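# Does a cartoon really need 24 drawings for every second?

If you like anime, you have probably heard somebody say that every second is made of 24 drawings. It sounds impressive. It gets repeated in library books, in videos and by older cousins. I don't think you should believe it without checking, so let's check.

## The bit that is true

Film usually runs at 24 pictures a second. Each of those pictures is called a frame. Your eyes and brain join them up, and you see a person running instead of a pile of still people.

So 24 frames go past. But who says each one has to be a new drawing?

## Using a drawing twice (or three times)

Suppose you draw a boy lifting his arm. You could show each drawing for one frame. Animators call this working "on ones". You could also show each drawing for two frames, which is "on twos", and then you need only 12 drawings a second. On threes, you need eight.

A lot of Japanese television animation is done on threes. Some shots don't move at all for a while. Next time two characters stand on a cliff and glare at each other, watch closely. Often the only things moving are the mouths, and perhaps a bit of hair.

People who make adverts for shows don't mention this much. "Thousands and thousands of drawings!" looks better on a poster. When I read that an episode of a space adventure called Pralleck had used 3,892 drawings, my first thought was: who counted, and what did they count? A background? A mouth on its own? A sketch that went in the bin? The poster didn't say. 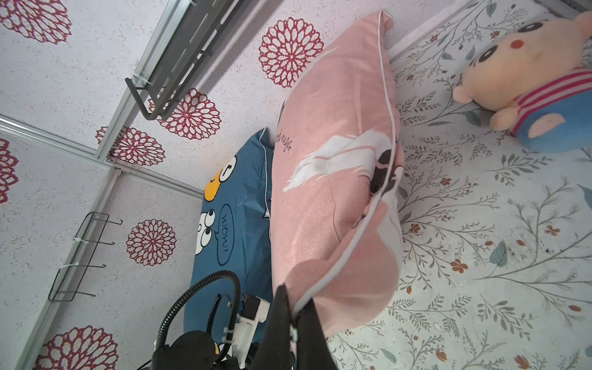
Moving things cheaply is one of the oldest tricks in the business. If a character is asleep, you can paint the bed once and leave it there for the whole shot. Then you only need a few drawings of the blanket going up and down. It helps if nothing complicated has to move. A big white feather on a pink pillow, with tiny curly writing beside it, would be a misery to draw again and again, because every fold in the cloth would bend the feather a different way. Paint it once and it's no trouble. That is one reason cartoon bedding is so often plain.

## But isn't that cheating?

Some people say so. I asked Bernadette Aubert, who teaches drawing at the Costbridge art club, and she wasn't having it. "A bad drawing shown once is still bad," she told me. "I'd sooner look at a good one for longer."

I half agree. A fight scene with too few drawings can look jerky, and fans are sometimes too quick to call that "style". Now and then a studio just ran out of time. You are allowed to say a scene looks poor, even in a show you love.

On the other hand, more drawings don't make a scene better by magic. A very smooth walk can look floaty, as if the character weighs nothing.

## Test it yourself

You will need a pad of sticky notes and a pencil.

1. Draw a ball at the top of the last note.
2. On the note above it, draw the ball slightly lower.
3. Carry on for 12 notes, until the ball reaches the bottom.
4. Flick through them.
5. Now take out every other note and flick again, a little more slowly.

Did it still look like falling? Maëlys Picard, aged nine, tried it with 27 notes and said the short version was "nearly as good, and less boring to make". You might not agree with her. Try it with a bouncing ball too, which is harder.

## Questions to ask about big numbers

When someone tells you a film has 3,000 drawings, or any other large number, ask how long the film is. Ask whether it means finished drawings or every scrap of paper. Ask who is telling you, and whether they are selling tickets.

If you can pause a show at home, go forward one frame at a time and see how often the picture changes. Pick a talking scene first and a running scene second, and write down what you get for each.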